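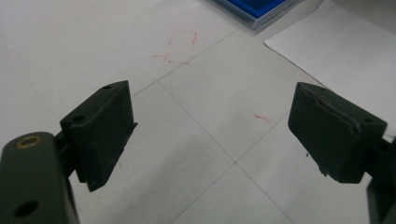
4.2 The floor as a record of the household

Tiled floors are poorly served by the literature on domestic tidying, which prefers wardrobes. Participants in our study were asked about wardrobes too, and answered politely, but what they wanted to talk about was the floor. A large square tile in light grey-white, with a faint sheen and thin grey grout lines (Figure 4), was the surface most of them either had or said they would have chosen, on the grounds that it "looks clean". Whether it is clean is a separate question, and one that several of them preferred us not to pursue on our knees. Pale tile offers very little cover. A crumb that could live for weeks in a patterned carpet has, on a surface of this kind, a social life of perhaps an afternoon before somebody remarks on it.

Figure 4. Large pale floor tiles with thin grey grout lines, set diagonally to the view.

The 13 households in Tindstead kept a floor diary for 50 days, noting each occasion on which anyone swept, mopped, wiped, or announced an intention to do so. The last category was added after the pilot in Pilevach, where announcements outnumbered mops by a margin that embarrassed everyone. We coded an entry as "whole floor" when the diarist claimed to have covered the room, and as "tile by tile" when attention went to a single square or a small group of squares. Tile-by-tile entries were far more common than Lumenta's earlier work on carpeted flats had led us to expect. Several diarists used the grout as a boundary and cleaned up to it, much as one mows up to the neighbour's hedge.

Grout itself attracted strong views. Diarists who were relaxed about the tile could be severe about the joint, and the reverse hardly ever occurred. One household in the Patwary building owned a separate brush for it, kept on a hook at eye level, and described this arrangement as "nothing special" on two visits. Another had given up on the joints altogether and spoke of them in the past tense. We had planned to score grout on our seven-point scale of visible upkeep but abandoned the attempt when the two coders could not agree on what colour it was supposed to be.

Direction mattered more than we had allowed for. Where the joints ran square to the walls, people swept along them. Where they ran diagonally to the door, sweeping followed the walls anyway, and the diaries contain some irritable remarks about corners and the small triangular pieces of tile found there. Suryani Lumenta, who carried out the Surnmont interviews, notes that the word "triangle" was never used neutrally. We return to corners, at greater length than we would like, in Section 4.3.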